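2020/08/14 金曜日 晴れ、とても暑い

今日は一日、買い物の計画をしていた。買い物といっても、スーパーの買い物なら楽だが、会社の設備の買い物である。日記に仕事のことばかり書くのはよくないと思うけれど、頭の中に見積書しか残っていないので、今夜はこれを書く。日本語で書くと、考えがゆっくりになる。ゆっくりになると、計算のまちがいに気がつくことがある。

朝は早く起きた。セミの声が大きくて、目覚まし時計より先に目がさめた。パンを焼いて、麦茶を飲んで、すぐにパソコンを開いた。Vimovから新しい見積書が届いていた。前の見積書と比べると、合計の金額が少しだけ下がっている。しかし、よく読むと、下がったのは機械の値段ではなかった。前は入っていた交換用の部品が、今度は「別途」になっている。「別途」という言葉は、日本に来て最初の年に覚えた。便利で、少しこわい言葉だと思う。

合計は100万円近くである。うちの課で今年使ってよい金額は、上が100万円と決まっている。だから、このまま頼めば予算の中に入る。入るけれど、ほとんど何も残らない。部品が別途なら、あとで必ず足りなくなる。私はこの見積書を印刷して、余白に赤いペンで質問を書いた。紙に書かないと、私は質問を忘れてしまう。

質問は次のようなものだった。交換用のパッドは一組いくらか。パッドだけを買うことができるか。保証の期間は、届いた日から数えるのか、それとも動かし始めた日から数えるのか。送料は入っているか。消費税は入っているか。最後の質問は失礼かもしれないと思ったが、前に一度、税抜きの金額を税込みだと思って報告してしまい、とても恥ずかしかったので、やはり書いた。

計画のはじめのころ

少し前のことから書いておきたい。あとで読み返したとき、どうしてこの買い物をしたのか分からなくなると困る。

Mellorに入ったとき、私の仕事は倉庫の書類の翻訳だった。棚の番号の表とか、機械の説明書とか、そういうものを訳していた。それがいつの間にか、説明書を訳した人が機械のことも分かるだろう、ということになって、Haltasgateの計画の買い物の担当になった。Haltasgateというのは、お菓子や小さい食品の箱詰めを自動にする計画の名前である。地名のように聞こえるが、地名ではないそうだ。だれがつけた名前なのか、私はまだ聞いていない。

お菓子の袋は、ロボットにとってむずかしい物だと言われている。最初は意味が分からなかった。人間なら小さい子どもでも持てる。けれども、袋は形が決まっていない。角を持つのと、まん中を持つのとでは、中身の動きかたがちがう。光るものもあるし、透明なものもある。強くはさめば中身が割れるかもしれないし、弱くはさめば落ちる。それで、まず人が手でグリッパーを持って作業をして、その動きを記録することになった。いきなり腕のあるロボットを買うのは、今年の予算では無理である。

この順番は、私はよいと思っている。手で持つグリッパーなら、場所もあまりいらないし、電気の工事もいらない。床に線を引いて「ここに入らないでください」と書く必要もない。机が一つあれば始められる。設備の買い物を担当してから、私は「工事がいらない」という言葉が大好きになった。

買うか、借りるか

Vimovから買う案のほかに、Bindovから借りる案がある。Bindovは機械を貸す会社で、電話の声がいつもとても丁寧だ。私の敬語より、もちろんずっと上手である。借りる場合は、グリッパー2台を一組にして、一か月ごとに払う。故障したら取りかえてくれる。消耗品も少しなら入っている。「少し」がどのくらいかは、まだ返事が来ていない。

借りる案のよいところは、途中でやめられることだ。使ってみて、持ち手が重いとか、開く幅が足りないとか、そういうことが分かったら返せばよい。悪いところは、長く使うと高くなること。それから、パッドに自分たちで印をつけたり、別の材料をはったりすることができない。契約書に「原状のまま返却すること」と書いてある。原状という字を、私は最初「現状」と読みまちがえて、今のままで返してよいのだと思っていた。意味がほとんど反対になるので、あぶないところだった。

私は表を作って、買う案と借りる案を並べた。月が進むと、借りる案の線がだんだん上がって、どこかで買う案の線をこえる。グラフにすると、とても分かりやすい。けれども、課の会議でこのグラフを見せたときは、だれも線の交わるところを見ないで、右はしの11月のところばかり見ていた。11月に次の予算の相談があるので、みんなの頭の中では世界が11月で終わっているようだ。私もその気持ちは分かる。

それに、この表には入らないものがある。たとえば、人が慣れるまでの時間だ。グリッパーを持って袋をつかむのは、見ているより疲れる。手首の向きが自分の手とちがうからだと思う。練習の時間は、機械の値段の欄には書けない。「その他」の欄を作って書いてみたが、上の人に「その他とは何ですか」と聞かれて、うまく説明できなかった。今は「習熟期間」という名前に変えた。名前が立派になったら、質問されなくなった。

昼ごはんのあと

昼は冷たいそばを食べた。薬味のねぎを切らしていたので、かわりにきゅうりを切って入れた。悪くなかった。食べながらまた見積書を見ていたら、つゆを少しこぼした。金額の欄ではなくてよかった。

午後は数字をはなれて、作業のほうを考えることにした。机の上に水色と白の格子のテーブルクロスをかけて、ダンボール箱を開いて、お菓子の袋を使う。グリッパーを左右に一つずつ。会社の机よりも、こういうふつうの部屋の机のほうが、いろいろなことに気がつく。たとえば布のこと。布はすべるのか、しわになるのか、袋をつかむときにいっしょにつかんでしまわないか。倉庫の金属の台だけで考えていたら、布のことは一度も考えなかったと思う。

買い物の担当が作業のことを考えてもしかたがない、と言う人もいる。でも私は、使うところを知らないで品物の欄に数字を入れるのがいやなのだ。昔、国の父の店を手伝っていたとき、父は棚を一つ買うのにも、店の中を何回も歩いて考えていた。あのころは長いと思ったが、今の私も同じことをしている。
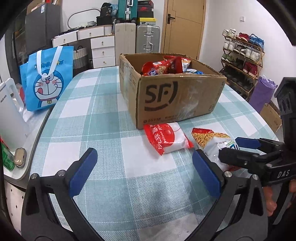 パッドの数のこと

今日いちばん長く考えたのは、グリッパーの本体ではなく、先についている青いパッドのことだった。本体は高いので、みんながよく見る。パッドは小さくて安いので、だれも見ない。しかし、袋にさわるのはパッドである。透明な袋の角をはさんで持つとき、はさむ力を受けるのはこの青いところだけで、黒い爪のほうは何もさわらない。靴で言えば、靴底のようなものだと思う。

では、いくつ買えばよいのか。これが分からない。どのくらいで減るのか、私たちにはまだ記録がない。Vimovの人に電話で聞いたら、「使いかたによります」と言われた。正しい答えだが、表に入れることができない答えである。私は「では、みなさんはふつうどのくらい注文なさいますか」と聞いた。この聞きかたは、前の職場で先輩に教わった。すると、少し考えてから「最初は30組ぐらいのお客様が多いです」と言ってくれた。

30組。思ったより多い。最初は売りたいから多く言っているのだろうと疑った。でも、予備がなくて作業が止まる日のことを考えると、そんなに悪い数ではないかもしれない。パッドがなくて止まるのと、本体がこわれて止まるのは、止まる時間としては同じである。むしろ、安い部品のために止まるほうが、報告書を書くときにつらい。

夕方まで考えて、表には30組と書いた。ただし、はじめに全部買うのではなく、分けて納めてもらえるか聞いてみるつもりだ。置く場所の問題もある。ゴムのような材料なら、暑い部屋に長く置くと悪くなるかもしれない。材料の名前はまだ分からないので、それも質問の紙に書き足した。質問の紙はもう余白がない。

箱と袋の予算

表を見ていて、もう一つ足りないものに気がついた。袋と箱そのものである。練習には中身が必要だ。お菓子の袋は何回もつかめば弱くなるし、中の細いめんのお菓子などは、折れてしまえば音も重さのかたよりも変わるだろう。同じ袋をずっと使うことはできない。それなのに、私の表には「お菓子」という行がなかった。

機械の予算の中に「お菓子」と書くのは、少し勇気がいる。経理の人が見たら、私たちがおやつを買っていると思うにちがいない。「試験用包装食品」と書いてみた。急にえらそうになった。「把持対象物」という言いかたも辞書で見つけたが、こちらは自分でも読めないので、やめた。結局、「試験用包装食品(袋入り菓子)」にした。かっこの中だけ読んで笑う人がいるかもしれない。

種類も考えなければならない。赤い袋、青と白の袋、一部が透明な袋。色だけではなく、大きさも、空気の入りかたもちがうものがいる。いつも同じ袋では、いつも同じ持ちかたになってしまう。近所の店で買うと高いけれど、少しずついろいろな種類が買える。箱でまとめて買えば安いが、同じものばかり来る。設備の買い物で学んだことの反対で、ここでは安くまとめて買わないほうがよいらしい。

ダンボール箱のほうは、買わなくてもよいと思う。荷物が届くたびに増えるので、だれの家にもある。ただ、箱の高さはそろえたほうがよいのか、ばらばらのほうがよいのか。袋を箱のふちより上に出して置くのと、底まで入れるのとでは、グリッパーの入れかたがまったくちがう。深い箱だと、爪がふちに当たるだろう。ふたの部分も、外に開いておくか、切ってしまうか、決まりがない。これは買い物の担当が決めることではないので、仕様を書く人に聞くことにした。聞くことが今日だけで本当に多い。

夕方の電話

日がかたむいてから、Bindovにも電話をした。待っている間の音楽が、知っている曲のような、知らない曲のような、ふしぎな感じだった。曲の終わりまで聞きたかったのに、途中で担当の人が出た。

借りる案では、最短の期間が5か月だと分かった。前に聞いたときは、一か月ごとに払うということしか聞いていなかった。一か月ごとに払うことと、一か月でやめられることは、別のことである。これは私の理解が足りなかった。言葉の問題かと思って、電話のあとでメールを読み直したが、やはりどこにも書いていなかったので、言葉の問題だけではないと思う。少し安心して、少し腹が立った。

それでグラフを直した。借りる案の線は、途中でやめても下がらないから、最初のところに高い段ができる。段ができると、買う案との差は前よりずっと小さくなった。朝は借りるほうに気持ちがかたむいていたが、夜になったら買うほうにもどっている。このごろ、私の気持ちは毎日こうやって行ったり来たりしている。会議で「担当者としてはどちらですか」と聞かれたら、何時に聞かれるかで答えが変わってしまう。

担当の人は最後に「お盆の間はお返事が遅くなるかもしれません」と言った。そうだった。世の中はお盆である。電車がすいているのは感じていたが、取引先も休むということを忘れていた。Vimovのほうは、今日は電話に出てくれたから、休みは来週なのだろうか。それも聞けばよかった。

自分のためのメモ

次に会社に行ったら、まず質問の紙をきれいに書き直す。赤いペンの字は、自分でも半分ぐらいしか読めない。

Vimovには、パッドを分けて納めることと、保証の数えはじめの日を聞く。値引きの話は、その返事を見てからにする。先に値引きを言うと、ほかの質問の返事が短くなる気がする。

Bindovには、消耗品の「少し」を数で書いてもらう。あと、期間のことを書面でもらう。

表には「保管」の行を足す。グリッパーをしまうケースの値段をまだ調べていない。先が開いたままだと場所を取るし、何かに引っかけて曲げてしまうのがこわい。釣り道具の店に、ちょうどよい大きさのかたいケースがあるかもしれない。会社の品物を釣り道具の店で買ってよいのかどうかは、経理に聞く。

もう一つ、ラベルの印刷機のことも頼まれていたのを思い出した。前の機械は紙がよくつまる。これはHaltasgateの予算ではなくて、倉庫全体の予算のはずだが、はっきりしない。はっきりしないものは、だまっていると必ず私の表に入ってくる。先に言っておかなければならない。

夜

夕ごはんは、なすを焼いた。味噌をつけすぎて、のどがかわいた。窓を開けても風がなくて、扇風機を首のところに向けて、これを書いている。

きょう覚えた言葉を書いておく。「別途」はもう知っていた。「分納」は新しい。分けて納めること。字を見ればすぐ分かるのに、電話で聞いたときは何のことか分からず、「文の、ですか」と聞き返してしまった。相手の人は笑わないで、ゆっくり言い直してくれた。「納期」「納品」「分納」「未納」。納という字が入ると、みんな仕事の顔になる。「納豆」だけがちがう。

国の妹にメッセージを送ったら、「まだロボットを買っていないの」と返事が来た。ロボットではなくて、手で持つ道具だと何度も説明したのに、妹の中では私はずっとロボットを買おうとしている人である。写真も送ろうかと思ったが、きっとお菓子のことを先に聞かれるので、やめておいた。

明日は土曜日なので、見積書は開かない。たまった洗濯をして、ねぎを買う。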